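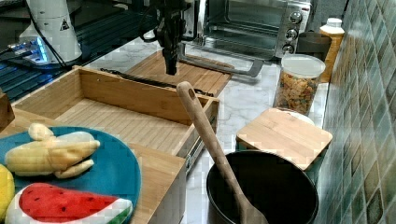

Pukeck is looking for 40 home cooks to test the recipes in our next book, which is meant for people whose kitchen has one usable stretch of worktop and a great many things already living on it. We publish cookery books from two rooms above a shoe repairer in Pedulbridge, and our last one assumed that every reader had a marble slab, a cool larder and a free afternoon. The letters were educational. This time we want the recipes tried out in kitchens where the chopping board goes down in whatever gap is left in front of the toaster oven, and where rolling out pastry begins with moving everything to the other end.

You don't need to be a good cook. We have good cooks, and they are part of the problem. They read "cook until done" and know what it means. We would like to hear from people who read it and feel a small, cold panic.

## What you would be doing

Each tester gets a packet of six recipes, sent by post on paper, as we want you to scribble on it. You cook each recipe once, exactly as written, even when you can see it's going wrong. Especially then, please. If the method says to add the onions and there have been no onions in the ingredients list, stop, write "what onions" in the margin and carry on in whatever way seems natural to you.

Afterwards you fill in a one-page sheet. It asks:

- how long it took, including washing up and looking for the other measuring spoon
- anything you had to read twice
- anything you had to buy that you'll never use again
- where you put things while you were cooking (chairs, windowsills and the top of the washing machine all count)
- whether you'd make it again if we weren't paying you

We also ask for a longer note on one recipe of your choice, up to 600 words. The limit is there for the sake of our editor, who received eleven handwritten sides about a lentil bake during the last round and read every one of them. The lentil bake has been dropped.
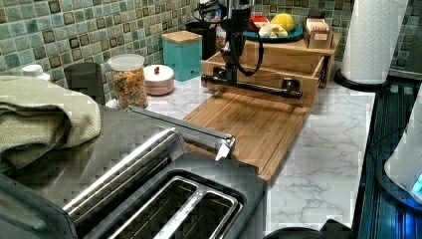 The recipes themselves are ordinary food: soups, tray bakes, things on toast, a few puddings and a section called "Eggs Again". The longest takes two hours, most of which is the oven's work. No recipe needs a stand mixer, a blowtorch or a sheet of muslin. One does call for a piping bag, and we're having a row about it in the office. Your views will be forwarded to the losing side.

## Who we'd like to hear from

You should be 18 or over, have somewhere to cook, and live close enough to Pedulbridge or Starndale to come to one meeting. Past that, we'd like as wide a spread of kitchens as we can get. Shared houses are very welcome, as are narrowboats, bedsits, static caravans and that sort of flat where the fridge is in the hall. If you have a large kitchen with an island, we're pleased for you and would ask you to sit this one out.

We're short of the following, judging by last time:

- people who cook on two rings
- people who cook for one and are tired of dividing by four
- people who cook with a small child in the room
- left-handed people, following a complaint about the tin opener page
- anyone who doesn't like garlic (we'd heard you existed)

If you have a food allergy, tell us when you apply and we'll send you a packet that avoids it. Please don't apply and hope for the best. Vegetarian and vegan packets can be had too. There is also a packet heavy on oily fish which has proved hard to place, and anyone who asks for it by name will be treated as a friend of the firm for life.

Professional chefs and food writers can't take part. Neither can relatives of staff, who have suffered enough. 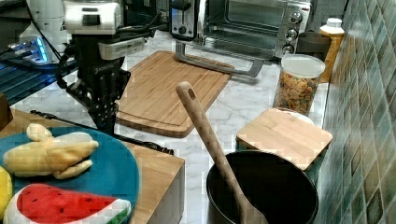 ## Equipment

We assume a hob, some sort of oven, a decent knife, a board, a saucepan and a roasting tin. A toaster helps with the things on toast, though the grill will do. Scales are useful, and if you haven't any we'll lend you a set. They come from Sfeir, the kitchen shop on the Starndale road, who let us have their old display stock; a few are a bit scuffed, and one pair will only speak in ounces.

Please use the pans you've got. Several testers last time went out and bought a proper casserole dish to do the job well, which was touching and also ruined the results. If your only large pan has a wobbly handle, that's the pan we want to hear about.

## Money

We pay £18 for each recipe tested, on receipt of the sheet. Ingredients are paid for separately against receipts, up to the limit printed on each recipe. Keep the receipts somewhere dry. We've had a claim refused by our bookkeeper on the grounds that it was mostly beetroot.

You keep the food. Some people consider this part of the payment, and others, after the cold rice salad, asked whether it could be taken off.

If a recipe fails you're still paid in full. A failed recipe is worth more to us than a nice one, although it may not feel like that at half past eight with everyone standing about asking when supper is. Testers who finish the whole packet will be named in the back of the book, or left out of it, whichever they prefer.

## Dates and the meeting

Packets go out in September and we need the sheets back by the end of October. You can cook in any order and at any hour. There's one meeting, in November, in the upstairs room at Starndale library from 6.30pm. It lasts until everyone has said what they came to say about the flapjacks. Travel is paid. There will be sandwiches, bought from a shop.

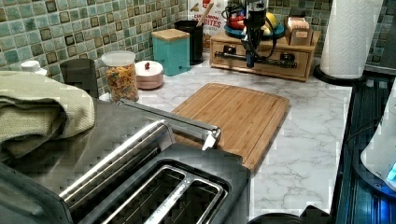

If you can't manage the meeting, a phone call will do, but say so early, because we only have the one line and it's popular with people who want the shoe repairer.

## How to apply

Write to us, by letter or through the form on the Pukeck website, by the end of July. Tell us:

1. your name, age and how to reach you
2. a bit about your kitchen, and who else uses it
3. anything you can't or won't eat
4. the last thing you cooked that went wrong, and whose fault you think it was

We read the fourth answer first. Blaming the recipe is perfectly acceptable and, where the recipe was one of ours, will probably be correct.

You won't need a CV or references. Please don't send samples. Someone posted us a quiche in the spring and, while the thought was kind, it travelled second class.

We'll reply to everybody in August. If you aren't picked this time we'll ask whether you'd like to stay on the list for the baking book, which is planned for next year and currently has an oven temperature missing from every page.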